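Workshop tips: printed fingers on a home-built arm

I don't buy the idea that soft printed fingers will pick up anything. Marta Harasym swears by hers. I've reprinted mine 5 times and still have doubts, so take these as notes from a grump.

Print the lattice in something bendy. Stiff ribs dent paper.

Wipe the rubber pads before you blame the code.

Start with one big sheet of paper. A block flatters any gripper, and a sheet will curl and fold on you.

Close slowly. Nithin Raju's speed settings look great in a video, and I'd leave them there.

Check that the fingers meet along the seam. Shims are cheap.
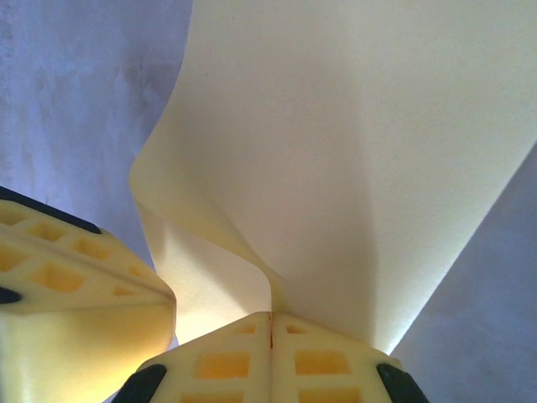
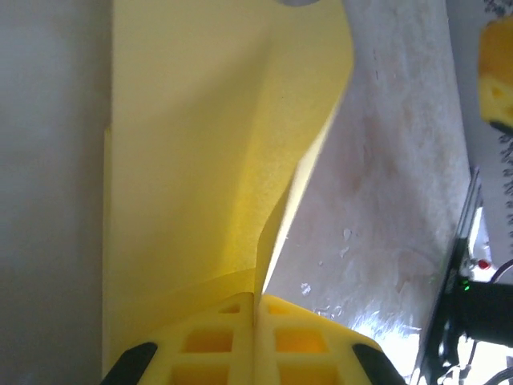 Photos: Hnat Nechyporuk

Pinching a sheet proves very little. Ask me about folding in July.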